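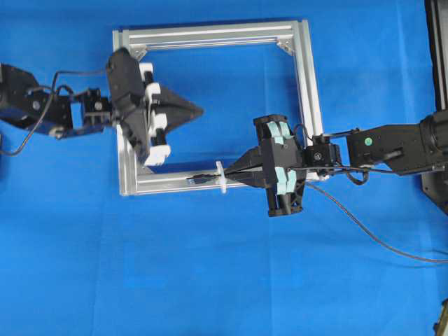
Two-arm planner rejects every start state as "in collision"
posted by Dénes Vörös, Trismont

I have a problem with the collision checking in our planner. When both arms work over the aluminum frame, the planner refuses to start in 33 of 119 tries. Each gripper holds a pointed black tool, and the two tools come close to each other inside the frame without touching, but the log says they overlap by 5 mm. I have already calibrated the bases again in July. Is the error in the arm model or in the checker?
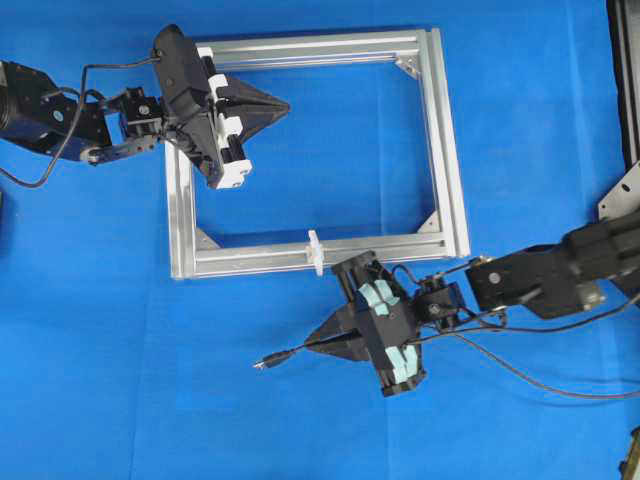

Replies

Callum Marsden
Please look first at what shape is attached to the gripper link. Many people attach a box, and a box around a cone is much too fat at the tip. Replace it with a convex hull of the real mesh. Then print the pair of links which collide, before you change any padding. If the default padding is 13 mm on each side, you have found your overlap. Also the cables are not in the model, so keep a little padding on the wrist links.

Irine
same problem here, I switched off the checking between the grippers and it plans fine

Söderlund
I would not do what Irine writes. Switch it off only for the pair tool and own finger, never for left against right.

Print this page | E-mail this page
Contact | Copyright Sorkholm Help | Back to top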